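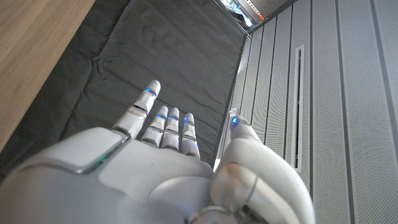
Skelbridge, July

Home Workrooms > Surfaces, mats and padding

Topic: Gap between padded mat and wall — fill it, cover it or live with it?

minttu_n
Dark gray padded fabric mat, wall behind it, gap between the two. That gap is my whole question. I have been in this room for 19 months and it has eaten buttons, two pencils, the cap of every pen I own and one library card that I then paid to replace.

I've pushed the mat up to the wall. It stays there for a day or so and then wanders back out. I don't want to glue it down, as I rent. I don't want a hard surface either, because I do a lot of small repair work and I like things to land softly when I drop them, and I drop them all the time.

What do people do about this? Cheap preferred. Ugly is fine.

Arvo L
Foam pipe insulation from the hardware store. Slit it, squash it into the gap, done. I've had a length behind mine since spring and it cost less than your library card.

merjahakala
Please don't put pipe foam behind a fabric mat. It sheds. You'll have black crumbs in the weave and you'll be picking them out with tape until you retire.

Arvo L
Mine doesn't shed.

merjahakala
Is yours black?

Arvo L
It's gray. It sheds a little.

UrhoL
Before anyone buys anything, is the wall straight? Lay a yardstick along it. In my place the wall bows in the middle, so I had a mat that touched at both ends and a nice private canyon in between. I blamed the mat for 6 years. Owed it an apology.

minttu_n
It's an old building. I would be surprised if it had a straight anything. Will check tonight.

Pirjo R.
I'd cover it. Uswood makes a quarter-round trim, comes unfinished, and you can rest it along the back on top of the mat edge with the round side facing out. A couple of strips of removable mounting tape on the wall side. When you move out it goes with you.

I will say that mine took some paint off the wall when I pulled it. A patch the size of a slice of bread. So, removable in the sense that the trim was removed.

minttu_n
The landlord is fond of his paint. He mentions it in emails.

UrhoL
Then friction. Rug gripper under the mat, the waffle kind, cut an inch short on every side. It stops the wandering, and once the wandering stops you can set the thing hard against the wall and leave it. You don't need trim, foam or tape.

merjahakala
Agree with Urho on the gripper, disagree on hard against the wall. Padded mats compress where you work and the back edge curls up against the wall like a slice of old cheese. You want a small even gap and something soft in it. I use a rolled strip of wool felt. Kiiskinen sells it by the foot in 6 colors, one of which is "storm" and is gray.

Arvo L
So pipe insulation, but expensive.

merjahakala
Pipe insulation, but it doesn't end up in your socks.

Pirjo R.
Felt collects dust though. You'll be vacuuming the felt.

merjahakala
I vacuum the felt when I vacuum the mat. It's the same trip.

UrhoL
You people vacuum the mat?

Pirjo R.
Brush attachment, low suction. Then a barely damp cloth in one direction. If you soak the padding it takes ages to dry and smells like a gym bag. Dark gray is good at hiding things, including things you'd rather know about, so I run a flashlight low across mine afterward. Found an earring last time. It wasn't mine, so that was an interesting evening.

minttu_n
OK, yardstick report. The wall bows. I can get two fingers in at the middle and a credit card at the ends, which is also how I lost the library card, I suppose.

UrhoL
Canyon confirmed. My condolences.

minttu_n
So if I'm following: gripper underneath, felt roll, thicker in the middle than at the ends?

merjahakala
Yes. Start with one full-length strip, then wrap a shorter piece around the middle and whipstitch it. Don't use hot glue, it makes a hard ridge and you'll feel it every time you reach back there.

Arvo L
Or a tapered piece of pipe insulation.

merjahakala
Arvo.

Arvo L
I bought a 300 foot roll. I need somebody to want this stuff.

Pirjo R.
Who sold you that much pipe foam?

Arvo L
Curix had a closeout. I have eleven feet of pipe.

minttu_n
Felt ordered, in storm. Gripper I already had under a rug that can learn to behave by itself. Before stuffing the gap I went in with a ruler and a bit of tape and got back one pencil, a zipper pull and the library card. The new card has a different number, so the old one is now a very good spacer.

UrhoL
Keep us posted on the curl at the back edge. I still say you could push it tight.

merjahakala
Old cheese, Urho.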